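December
By Tuulikki Tuominen

The arms and the afternoon shift

Anyone who was at the Thursday meeting has already heard the short version from management: the pilot in the finishing room is going well, it will be extended, and no jobs are at risk. I was at the meeting too. I have also spent a good many hours standing next to the pilot, and I would like to put down a longer version, because the short one leaves out most of what people on the floor keep asking me.

For those at the Lorden site who haven't followed it, Vanmont is trying out two-armed robots for handling cloth. Strips, loops, hang tags, the soft fiddly stuff that has always been done by hand because cloth won't hold still. The supplier is Bellamy. The arms learn from people, which means one of us guides them through a job again and again while cameras record it, and later the machine tries to do the same job alone. Our part of the building supplied the people. Nine of us put our names down, myself included, and I'd do it again, partly out of nosiness.

First, what it is like. It is slow. A strip I would fold and pass from hand to hand without looking takes real concentration when you are doing it through a pair of grippers. You can't feel the cloth. You watch the tip, you close, you see whether you've got hold of it, and if you've pinched it crooked you go back and start over. By the end of a session my eyes were tired in a way they never are from sewing, and my neck was worse. Two people on the early shift said the same, and one of them has asked to come off the rota.

Then there is the number. At the meeting we were shown a slide saying 3420 demonstrations had been recorded so far. It got a nod around the room. I asked how many of those were good ones, meaning the strip ended up where it was supposed to, and was told this was "being looked at." I then asked what the machine's own rate was when no person was guiding it. That is being looked at as well. I don't think anyone is hiding anything. I do think that if the answer were flattering it would have been on the slide.

What has changed for us in the meantime is easier to describe. The training sessions come out of the afternoon, and the afternoon's work has not gotten any smaller. When someone is over at the arms, the rest of the line carries their share. Over the pilot this came to 43 sessions on our side of the building, and I could find no line in the schedule where those hours were made up. They were made up by people skipping the second break and by a couple of us staying on. The plan says the robots will "free up staff for higher-value tasks." I'd like to see the list of those tasks. So far the new ones have been straightening cloth in front of a machine, putting it back when it falls, and telling the engineer that it fell.

I should be fair about the good parts. The Bellamy engineers are polite and they listen. When we said the work surface was set too high for the shorter people on the team, it was lowered within the week. Some of the younger ones enjoy the sessions and have gotten very good at them, better than the people who came to teach us. And there are jobs in finishing I would hand over tomorrow, without a tear. Anyone with sore thumbs after a week of tags would say so too. My own hands are not what they were, and a machine that could take on the worst of it would be welcome here — if it could do it, and if we knew what came after.

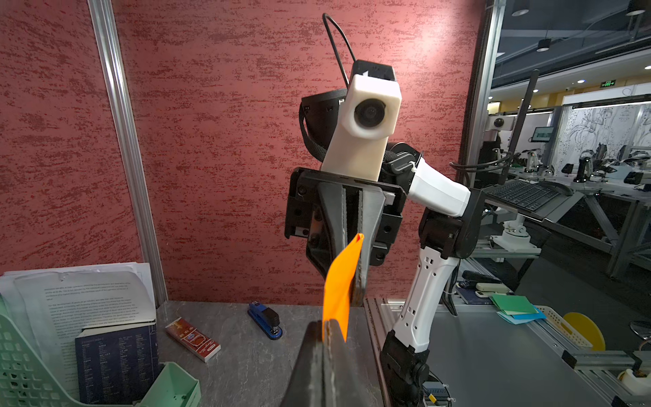 Page 12

Orange cloth in one gripper, the second arm right behind it: this is the work I have been talking about. Look at how big the finger is beside the strip. I can do the same thing with a thumb and forefinger, and I'd know from the feel whether I had one layer or two. The people who designed the thing know this perfectly well, and the rubber on the grippers is no substitute for skin. Whether it will be good enough is an open question, and open questions are a poor thing to plan staffing around.

Yet staffing is being planned around it. The draft for next year, which was passed around before the meeting and then not discussed, leaves two positions in finishing unfilled "pending automation outcomes." Put into plain words, we are going to be short two people on the strength of a machine whose success rate we haven't been told. The Clusberg site went down this road with its packing line, and I have spoken to people there. Nobody was let go. People left, they weren't replaced, and the ones who stayed are now looking after equipment on the same pay grade they had before. Management can call that no jobs at risk, and I suppose on paper it is true.

There is also the matter of the recordings. What the machine learns, it learns from our hands. Some of us have been doing this work for decades, and the small tricks we use to get a strip to lie flat were never written down anywhere. Now they are going into a file. Who owns that file? Can it be used at Lorden, or Clusberg, or sold on to some other customer of Bellamy's? I asked, and the reply was that the contract covers it. Then let us read the contract, or at least the page that deals with it.

So before the pilot is extended, I have asked in writing for the success figures, with the failures counted; for the training hours to be scheduled and paid as training; for the two open positions to be filled until there is something real to replace them with; and for a clear answer on the recordings. I have had a note back saying my email was received.

If you have done sessions on the arms and want to add something, good or bad, catch me at the end of early shift or leave a note in my pigeonhole. I am particularly after anyone who kept track of their own hours.

Contact: Vanmont staff newsletter, finishing room office | © Vanmont staff newsletter | Back to top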